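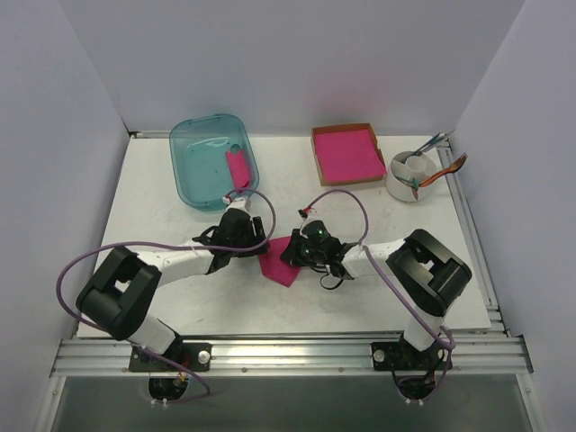 Re: [cell-upkeep] Cable slack on the two-arm napkin cell

Thursday, July 23, 2020

The Darnier list wrote:

> We are copying your napkin cell, more or less, and our cables
> keep snagging on the forearms. Do you clip yours down or let
> them hang? Also, how often do you go round the mounting plates?
> Our left arm has started landing short of the napkin and we
> would like to blame something other than ourselves.

Blame the mounting plates first. It is quick and it spares everyone's feelings.

On the cables: we let them hang. The purple ones come off the top of each gripper in a big loop, go over the forearm and end up back by the base with a fair bit to spare. It looks like something knitted by a committee of octopuses, and visitors do remark on it. We had them clipped tight until December, when Avier did our tidy-up and left the place looking lovely. We then went through 3 connectors. The clips are in a drawer now, if you want them.

What I would watch is the far side of the left loop, which on ours swings out past the edge of the table. Keep that side clear of stools, coats and mugs.

On the plates: both arms hang off the one front beam, so if a plate creeps, everything that arm does is wrong by the same amount. Our routine, such as it is:

Power off, arms parked, hand on the base. Push it sideways. If you feel anything at all, stop and tighten.

Nip up the round knob on the inner end of each plate. By hand – the last person to use pliers bought us a new knob.

Wipe the table. Grey smudges are fine, crumbs are not.

Put a napkin at the front, bring both grippers down to it slowly and see whether they land where they should. Then do it again with the bin, the napkin box and the cutlery pot back in their usual spots.

We do this every 698 cycles, a number that came from Oyelaran's old sheet and has never been explained to me. The one time we stretched it to 1580 the left arm began folding air with great confidence.

If yours still lands short after all that, send the Irel log and I'll have a look at the weekend.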